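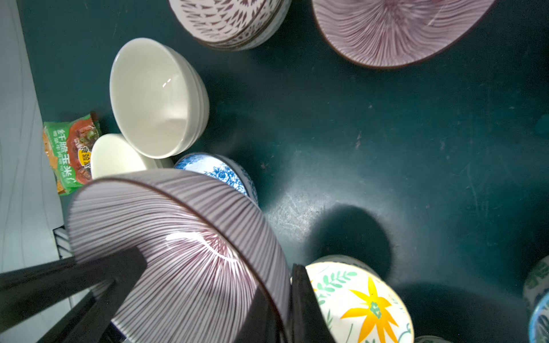
The gripper over the rim of a striped bowl, with the wire rack below it.

Osirik arm, shared workshop build
Progress report to the Alemneh small grants desk, January
Prepared by Ekene Ekwueme, with bench notes from Hjalti Egilsson

We're at the halfway point and I'm really happy with where the arm is. When I wrote last, Osirik could reach a spot on the table and close on a foam block. Now it's working with real dishes, and the long-term goal (unloading and sorting tableware for the Wivimcombe community kitchen) feels a lot closer than it did in the fall!

What got done

The new fingers are on. The old pair were too short and kept bumping the rim before they could get around it, so Hjalti redrew them longer and flatter, and we went through 2 versions before the mount stopped flexing. He still wants to trim the tips. I'd leave them alone for now, but he's usually right about these things.

The wrist camera is wired through the arm and the cable no longer snags when the last joint turns. It gives us a close view of the rim between the fingers, and that view has made debugging so much faster. We used to stand there arguing over whether a finger was inside the bowl or just next to it.

We also moved from one bowl at a time to a mixed table: striped ones, plain white ones, floral ones, some stacked and some tipped on their sides, plus a snack package for clutter. Tilted bowls are the fun part. The rim comes at the gripper from an odd angle and the arm has to roll its wrist to get a finger on each side of it.

Numbers

We ran 40 pick attempts on the mixed table and 19 ended with the bowl in the rack. That's under half, I know, but our first try at tilted bowls back in the fall got none. Most of the misses were on glossy surfaces where glare from the overhead lights hid the edge. Stacks are the other weak spot. The planner (we're still on Zosum) likes to treat a stack as one tall object and aims too low.

Money

Spending is on plan. The finger material and the camera cable came out of the parts line. We haven't touched the line for the second motor controller and would like to carry it over if that's all right with you.

Next

A diffuser for the lights comes first, and Hjalti has already cut the frame for it. After that I'll rework how stacks get split up in the planner, then rerun the same set of picks so you can compare directly. We'd also like to try cups, though the handles scare me a little.

One request: could we move the demo to the evening? The workshop is much quieter after 6 p.m. and we could leave the arm running between visitors.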